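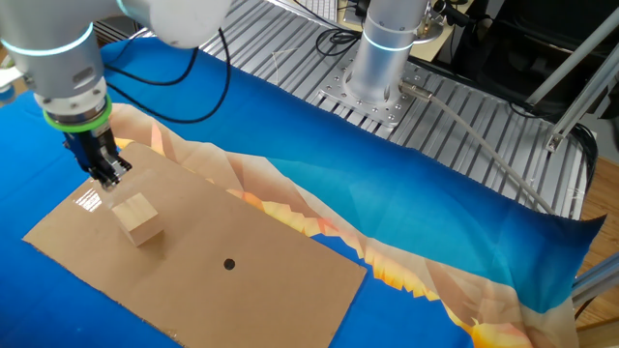 Small wooden cube on cardboard

Hi all,

Leonie, I'm so glad somebody finally brought up the pickled limes! I've been making these every March for twelve years (my aunt's method, more or less) and I have opinions, so get comfortable.

Leonie McPhee wrote:
> My jar from the Murkidell swap has gone bitter. I used
> 8 limes, salt and turmeric, and left it on the
> windowsill for 2 weeks. Is it ruined, or do I wait?
> Also, does anyone cook the limes first?

Wait! Two weeks is nothing for limes. Mine are nearly always bitter at that stage, and then somewhere in the second month the peel goes soft and the whole thing mellows. Give the jar a shake every morning and make sure the juice covers the fruit – if it doesn't, squeeze in a couple more limes. Any fuzz or a bad smell and out it goes, of course. 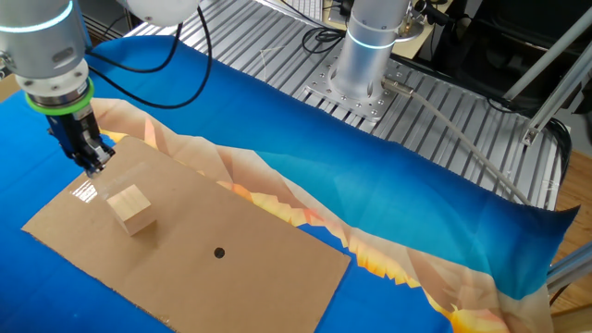

Photo: Olesia Karpenko

I don't cook mine, but I do dry them very well after washing. My aunt would have wiped each one twice. Olesia steams hers for a few minutes and says they're ready much sooner (she brought some to my house once and they were lovely, a little milder than I like).

For spice I toast mustard seed and fenugreek, go easy on the fenugreek, and grind them with dried red chili. That goes in after the peel has softened, with warm sesame oil that I let cool down first. I ruined a whole batch one year by pouring it in hot – it tasted scorched right to the bottom. 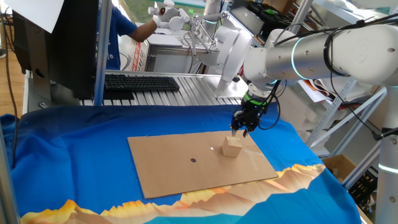 Cube and cardboard on the blue cloth

Oh, and whoever was asking about jars, I use the old Stornetti ones with the glass lids. Metal lids rust on me every time.

Leonie, could you tell us in a month how yours tastes? And did you use coarse salt or fine?

Leave the lid on and be patient,
Marjorie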